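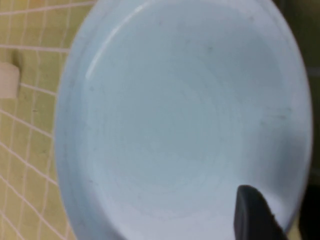

Unit 6: Collecting Demonstrations for Tableware Handling
Hrynyshyn Lab Course, Ivisville
Handout, April 2018

1. Scope

A demonstration is one complete attempt at a task, recorded from start to finish while a person guides the arm. The learner sees only the wrist view and the joint readings. Anything the operator knows from looking across the table is lost to it.

2. The wrist view

At close range a plate runs past the borders of the view, and the learner must work from partial cues: the curve of the rim, the seam between rim and mat, the shadow near the fingertip. A glossy streak on the rim moves when the lamp or the camera moves. Do not treat it as a landmark. Small specks in the glaze stay with the plate and will be picked up by the learner if the same plate is used throughout.

3. Procedure

Set the start pose from the Bernby sheet. Place the plate at a new position and angle before each attempt. Approach the rim slowly, pause, close, lift, set down, open. Stop the recording only after the arm is back at the start pose.

Keep failed attempts. Mark them "F" in the log and note the stage at which they failed. A slip followed by a successful second grasp is marked "R" and kept whole.

4. Data set used in this course

The Drimex set holds 247 demonstrations. Attempts run up to 2440 time steps. Split by session, never by time step; neighboring steps are nearly identical, and a random split gives a test error that is far too low.

5. Exercise

Train the baseline policy on 2 subsets of equal size, one with fixed plate positions and one with varied positions. Report grasp success for each on the held-out sessions. Plot error against distance from fingertip to rim. Submit the log file with the plots.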